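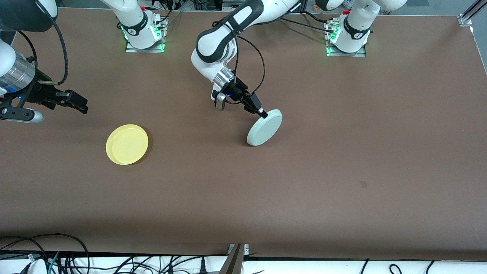 Jular Adult Reading Program: Progress Report to the Geum Fund, June

1. Enrollment and attendance
The program enrolled 306 learners across the Urkach and Jular sites during the reporting period. Evening classes in Urkach filled first, and 19 applicants remain on the waiting list for the fall term.

2. Staffing
Two tutors were hired in Jular. One position in Urkach remains open – the salary range has been revised and the post advertised again.

3. Materials
Five sets of the intermediate workbook were delivered late by the printer. Classes used the previous edition in the meantime, and the budget was not affected.

4. Requests to the Fund
The program asks for approval to move unspent travel money to evening child care at the Urkach site. A revised budget sheet is attached.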